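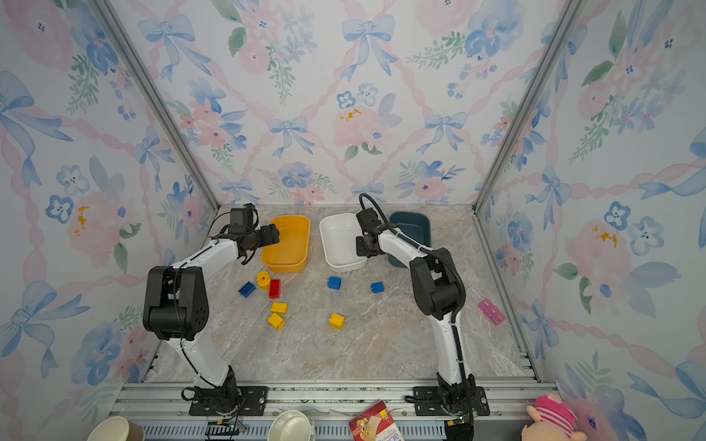 Figure 1. Two-arm sorting cell with toy blocks and bins, open day setup.

Progress report to Clundia, period ending Thursday, January 3, 2019
Project: Vidura two-arm sorting cell
Work package 4: Public demonstration

1. Status
The open day required under the grant was held in November at the Fonia site. Work package 4 is complete except for the visitor survey, which is still being entered.

2. Demonstration
Both arms are mounted on a common rail and share one work surface. The task was to pick up toy blocks and place them in bins set along the back wall. Visitors chose the starting layout. The cell ran 84 cycles during the day, each limited to 200 seconds. Attendance was more than 200, against a target of 50 in the grant agreement.

3. Observations
Cylindrical blocks were harder to grip than rectangular ones when lying on their side. Blocks placed close together caused most of the failed picks - the open fingers need more clearance than the planner allows. The patterned wall lining was kept for the whole day. Detection was stable against it in the morning, but false detections rose after the hall lights were switched on. The lighting log and the detection log have been archived together.

4. Changes to plan
The finger clearance setting will be revised before the next milestone. Cieślak has quoted for narrower fingers, and the cost can be met from the existing parts budget. No change to the end date is requested.

5. Next period
- Enter and report the visitor survey
- Repeat the cluttered layout trials with the revised clearance
- Fit a shade over the cell and repeat the evening lighting test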